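Keeping cookies and small cakes fresh in tins when mailing them to family?

Posted in Baking & Sweets > Storage and Gifting

Bit-na Ki

Hello everyone, I've been reading this board for years and finally made an account, so please forgive me if this is in the wrong section! Every spring my sister and I put together boxes of baked things for our aunts and uncles, who are spread out all over the place now. We used to live close enough to drive them over, but these days they go in the mail and take anywhere from three days to a full week.

Last year the crisp cookies arrived soft and the soft cakes arrived hard, so I managed to get it exactly backwards. My uncle was very sweet about it and said he dunked everything in his coffee, but my aunt told my mother, and my mother told me, and you know how that goes. I had packed it all together in one tin with a sheet of wax paper between the layers, and I thought that was the proper way.
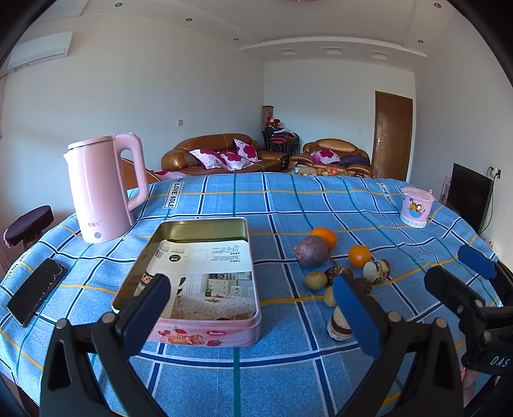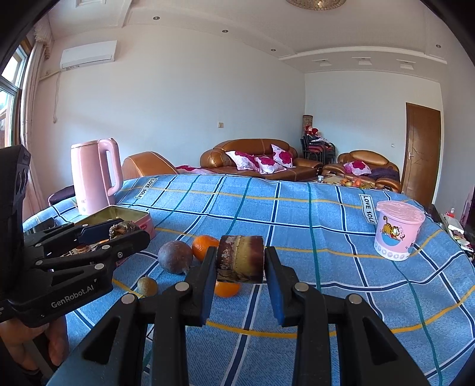
I save every cookie tin that comes into the house, and the pink one is a good size for two people. What I want to know is this. Can I put crisp butter cookies and something moist, like slices of cake, in the same tin if I wrap the pieces one by one? Is a metal tin airtight enough without anything else? And how many days ahead can I bake? I work full time, so I'd love to spread the baking out over two weekends if there is any way to do it. I'm not a fancy baker. Mostly it's butter cookies, a lemon loaf, and a walnut thing my grandmother made that doesn't really have a name.

Thank you so much in advance, and sorry this got long!

3 answers, sorted by helpful votes

Sun-ja Kwon

Bit-na, welcome, and don't you worry one bit about the length, you should see some of mine. I have been mailing sweets to my own children since the oldest went off to college, and I have made every mistake you made and a few more expensive ones.

Let me start with the mixing, as I think that is where your trouble came from. Moisture travels. If you put a crisp cookie and a damp slice of cake in a closed box, the cake gives up its water and the cookie drinks it, and by the end of the week they have met somewhere in the middle and neither one is nice to eat. Wax paper slows this down hardly at all. Wrapping each piece helps a good deal, but only if the wrap is snug and sealed. A twist of plastic wrap with the ends open is mostly decoration, I'm sorry to say.

What I do now is two tins. One for crisp, one for soft. I know that means more postage, but you can use small ones and put them side by side in the same carton with crumpled paper all the way around, and then it goes as one package. If you really only have the one tin, leave out the cake and send a second kind of cookie. People are just as happy.

As for whether a tin is airtight, most of the pretty ones are not. The lid sits on nicely but there's a little gap all the way around, and in a hot delivery truck the air goes in and out. I line mine with a food-safe bag big enough to hold everything, fill it, press the air out gently with my hands, and close the bag before the lid goes on. Then a strip of tape around the seam of the lid. Use the kind that peels off clean, or your aunt will be picking at it with a butter knife.

For your timing, here is how I would spread it out over your two weekends:

First weekend, make the butter cookie dough and roll it into logs. Wrap them well and freeze them. Dough logs keep beautifully, and you can slice and bake them straight from the freezer with an extra minute or two in the oven. You can also bake the lemon loaf this weekend and freeze it whole, wrapped twice, once it has cooled all the way through. Please do wait until it's cool in the middle! I have rushed this and ended up with a gummy layer along the bottom that no amount of powdered sugar could hide.

Second weekend, bake the cookies. I do mine at 375 for the small ones, but go by your own recipe and your own oven. Let them cool on the rack for a good long while, longer than you think, because a warm cookie in a closed tin makes steam and then you're back where you started. Move the loaf to the refrigerator the night before, still in its wrapping, so the damp collects on the outside of the wrap and stays off the cake. Pack in the evening and mail in the morning.

The walnut recipe I can't speak to without knowing what's in it, but nuts go stale faster than people expect, especially if they're chopped fine. Taste one from the bag before you start. If it's even a tiny bit bitter, buy fresh. I store mine in the freezer from the day I bring them home.

One more thing and then I'll let you go. Tuck a little note on top telling them which to eat first. My daughter used to save the softest things for last, out of politeness I think, and they'd be past their best by the time she got to them. Now I write "eat these right away" and she does as she's told, for once in her life.

Comments on this answer

Bit-na Ki
Oh, this is wonderful, thank you! I never thought of freezing the dough in logs. Would the logs be all right for two weeks if I start a bit early? The walnut thing is a sort of bar with honey and brown sugar, baked in a square pan and cut while it's warm.

Sun-ja Kwon
Two weeks is no trouble at all, I've gone well past a month. Honey bars are good travelers! Honey holds on to moisture, so put them with the soft things, and lay parchment between every layer or you'll be mailing one very large bar.

Ro-un Ryu

tins aren't airtight. use zip bags inside and put a slice of bread in with the cake, keeps it soft. don't put bread in with the cookies obviously. also ship early in the week so it's not sitting in a warehouse over the weekend

Comments on this answer

Yae Sakai
I'd be careful with the bread in a package that might take a week. It works well on the kitchen counter for a day or two, but bread molds faster than most cakes do, and then you've put the problem right in with the gift.

Ro-un Ryu
fair, I only ever sent stuff two days away

Eun-seong Kwon

I agree with nearly all of what's been written above, and I only want to add a few things about the packing, which I learned the hard way after a box of shortbread reached my cousin as what she kindly called "topping."

The tin protects against squashing, but it does nothing for rattling. If things can slide, they will break, and the corners go first. Before you tape it shut, hold the tin level and give it a gentle shake by your ear. If you hear anything move, open it up again and fill the space. Crumpled parchment is good. I have used plain popcorn too, and it works, although it goes stale and my cousin's boys ate it anyway.

Stand round cookies on edge, like coins in a roll, instead of laying them flat. I resisted this for years because flat looks nicer when the lid comes off, and it does, but the ones on edge survive. Put the thick, heavy pieces on the bottom and the thin ones on top. A loaf cake travels better whole than sliced, if your aunts don't mind cutting it themselves. Cut faces dry out, and the more of them you have, the quicker it goes. If you do slice it, push the slices back together into a loaf and wrap the whole thing tightly.

Leave two inches of padding on every side between the tin and the carton, and don't skimp on the bottom. I write the address on a card and put that inside as well, in case the label gets torn off. It happened to me once in April and the package did find its way home, eventually, looking as though it had seen the world.

And I would skip anything with cream or a fresh fruit filling, no matter how well you wrap it. Jam is fine if it's been baked in. Chocolate coating depends on the weather where they live, so I'd leave that for the cold months.

Comments on this answer

Bit-na Ki
The shake test! I'm sure that's half of what went wrong last year, I just closed the lid and hoped. I'll send the loaf whole this time. My uncle likes to cut his own pieces anyway, and they are not small.

Yae Sakai
If you can find the time, mail a little trial tin to somebody patient before you do the big batch. I sent one to my brother and had him tell me what was broken and what was stale. He asked for three more trials after that, and I'm fairly sure the first one was fine.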